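Briscombe Hard Wax Oil, satin, 700 ml

Back in stock after the March gap. Same tin, same recipe, new lid that opens without a screwdriver.

For indoor wood. Tables, shelves, worktops, stair treads. Not for decking, not for garden benches, please stop asking, we will do an outdoor one when Virkholm send us the right base.

Finish: satin. Clear, no stain in it
Coats: two, thin. Three on a worktop
Between coats: leave overnight
Clean brushes with: white spirit
Tin size: 700 ml

How to use. Sand first, go with the grain, get all the dust off. Stir the tin well, dont shake it. Brush or cloth, whichever you've got. Wipe off the extra after 13 minutes - set a timer, it goes tacky if you forget. Full cure takes longer than you think so go easy with hot mugs and wet things to start with.

Used cloths: lay flat outside to dry, never bunched up in a bin. They can catch fire. Really.

Pale woods warm up a little under this. If you want it paler try the Van Leeuwen white oil, we keep that too. Test a bit underneath first either way.
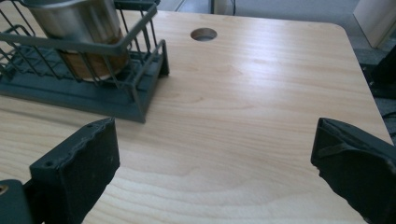 Comments (2)

Hititz
Did our kitchen table with two coats and wish I'd done the third, water marks show near the sink end. Does it need sanding back again or can I just go over it?

Reply from the shop
Light rub with a fine pad, wipe, one more thin coat. No need to go back to bare wood.

Trade boxes of 50 tins by order only, email for a price and allow extra time for delivrey.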